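How a Robot Picks Things Up: Notes from the Whitlock Open Day

Each November the Whitlock workshop opens its doors to school groups. Visitors can watch a robot arm at work and ask the engineers questions. The explainer below covers what the arm does, how it is controlled and why a simple job can be hard for a machine.

What is a gripper?

A robot arm is a chain of stiff parts connected by joints. The arm at Whitlock has 6 joints. Each one contains a motor, and each motor turns by an amount set by a computer. At the end of the arm is the gripper, the part that takes hold of things.

The gripper at the open day has two fingers. They can move together or apart. They cannot curl the way your fingers do, and there is no thumb. To hold an object, the gripper has to be in the right place, at the right angle, before the fingers close.

Where does the robot look from?

A small camera is fixed near the gripper. It moves when the gripper moves, so the fingers are nearly always in view. The colour picture it sends back is made of tiny squares called pixels. A program named Kunetti sorts through those pixels and estimates where objects begin and end.

The task for the demonstration was to handle rubber chickens on a white tabletop. The arm's own camera recorded these views. 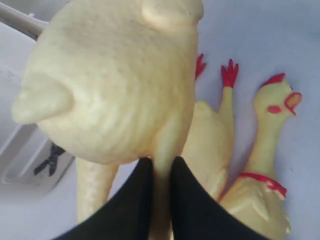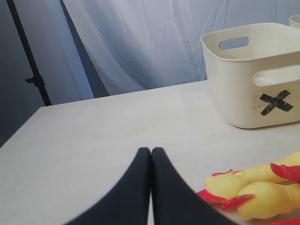

Why use a rubber chicken?

A wooden block is easy for a robot. It has flat sides and keeps its shape when squeezed. A rubber chicken has a thick body, thin legs and a long neck, and all of these can bend. If the gripper holds it by a leg, the rest of the toy may swing or droop. The program must allow for that movement when it plans where the arm will go next.

Colour matters too. Yellow rubber shows up well against white. Two toys of the same colour lying close together are more difficult, as the program has to work out which leg belongs to which chicken.

What are the steps?

The engineers divide one pick into 3 stages.

Approach. The arm moves the open gripper towards the object and slows down as it gets near.

Grasp. The fingers close. The motor measures how hard it is pushing and stops at a set limit.

Lift. The arm rises a short distance and the program checks the camera picture again. If the toy is not between the fingers, the arm goes back to the first stage.

How does it learn?

The program is trained on recorded attempts, both good and bad. By the morning of the open day, Whitlock had stored 3,840 of them. A failed attempt is kept and labelled as a failure, so that the program can compare it with the others.

Try it at home

Hold a pair of kitchen tongs in one hand and close one eye. Ask an adult for a sock and a plastic cup. Pick up each one from the kitchen bench and put it down again. Note which is harder to let go of in the right spot, and whether it helps to turn your wrist first.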